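Dola oval baking dish, 11 months in

Quick one, writing between loads of wash. Bought the Dola oval dish last June with a Furau plate and the big green Bassi tray because the shop did free delivery over a certain amount and I was short. So really three reviews, sorry. The dish gets most of it.

The Dola dish

Orange outside, cream inside. Color is properly cheerful, hasn't faded. Goes from fridge to oven to table and I don't think about it. 420 grams of pasta bake (dry weight) fits with no boil over, more than that and you're scraping the oven floor. Ask me how I know.

Cream interior does stain a bit. Tomato, mostly. Baking soda paste and leave it overnight, gone by breakfast. Beets took two goes.

Handles – tiny. With thick mitts you get maybe a fingertip on each. My sister-in-law Iveta Vaněk has the older Ovari one and hers has proper big loops, wish I'd looked at that first. She paid 92 for it though and I did not.

Dishwasher fine. One chip on the foot, my fault, tap got it.

The Furau plate

White, oval, grey rim. It's a plate. Holds a whole head of greens with the leaves on and doesn't look silly doing it. Scratches from steak knives show up grey if you catch the light, so serving only in our house now. Stacks badly with round ones obviously.

The Bassi tray

Green metal, shiny inside, large. Larger than I pictured from the listing! Doesn't fit in the cupboard, lives on its side next to the fridge. Great for carrying everything outside in one trip. Also great for ripening fruit, spread it out so nothing touches. Bit noisy when you set it down, and it slides on a smooth counter, so put a dish towel under it. Fingerprints on the shiny part drive me up the wall but thats me.

Weight is ok empty. Loaded up with the Dola dish in it you want two hands and a clear hallway.

All three out on the bed with the fruit and veg, plastic sheet down over the duvet first.

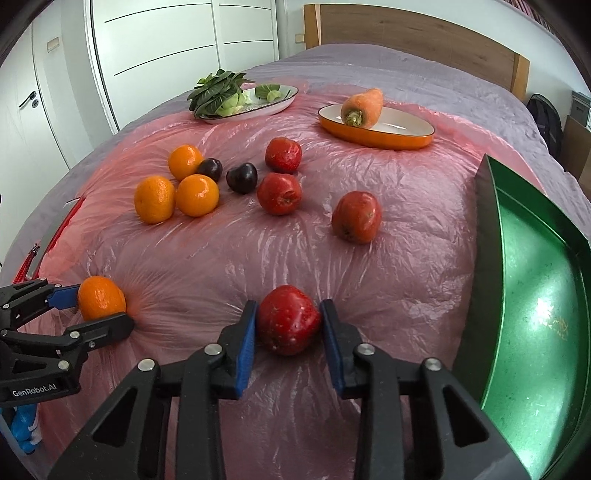
Would I buy again

Dish yes, even with the handles. Tray yes if you have somewhere to put it, measure first. Plate, eh, fine, any oval plate would do the same job.

The order came to 273 all in, tray was the bigest chunk of that. Packed well, nothing broken, far too much paper. If they ever do the dish in a size up with real handles I'll get that and pass this one on to Iveta.

Four stars dish, four tray, three plate.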